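Sorting the Fruit When the Counter Is Full

Pillidano Household Pages — kitchen tips

My kitchen counter is the size of a cutting board, and most days the cutting board is on it. So when the big market haul comes home in June, I sort it on the bed. Judge me if you like. The mattress is flat, it's at a decent height if you kneel, and nothing rolls off it very fast.

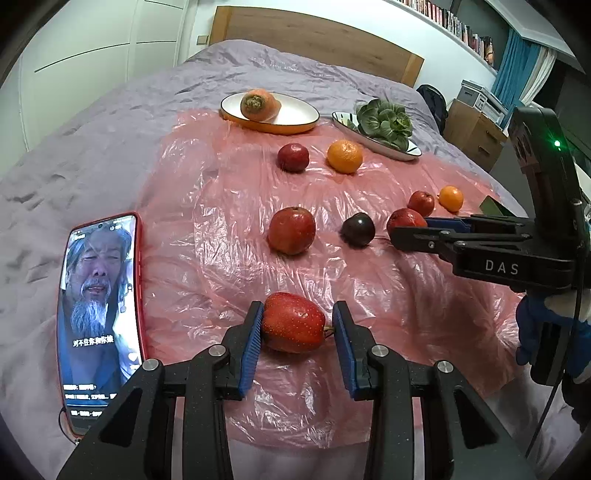 Plastic goes down first, always. A duvet forgives crumbs but it does not forgive a plum. Any cheap sheet will do, and it needn't lie smooth; the crinkles in a pink one like this keep the apples from wandering over to the plum and starting something. Wipe the sheet after use and hang it over the shower rod. Folding it away damp is how I learned what mildew smells like in a linen closet.

Vegetables get plates of their own at the far side. Carrots bring dirt and greens bring water, and both like to share. Twist the leafy tops off the carrots before they go in the fridge — the leaves keep drinking long after the carrot has stopped offering.

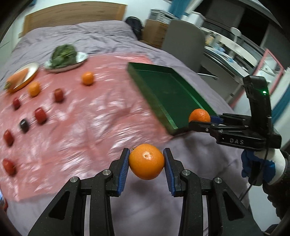 Tip no. 952

Give oranges a shallow tray with low sides. Deep bowls look lovely and hide the one at the bottom until it grows a coat. Look at the peel as you go: a few dark marks are nothing, but a soft spot means that one is lunch. I bought a Lekota fruit bowl once, with a lid. It holds clothespins now.

Apples are the bullies of the house. They give off a gas that hurries everything near them, so keep them away from the greens. The exception is a hard plum, which can go in a paper bag with an apple for 2 days. Check it on the second morning, not the fifth.
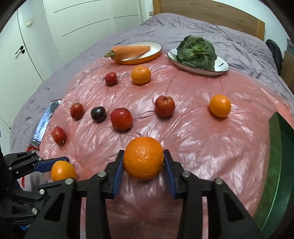
Oranges, apples and a dark plum, before putting away.

Small fruit goes in front on the shelf, big fruit behind. Bruised apples get stewed the same evening, with a bit of orange peel if you're feeling fancy. 17 minutes on low does it in my pot. Yours may have other ideas.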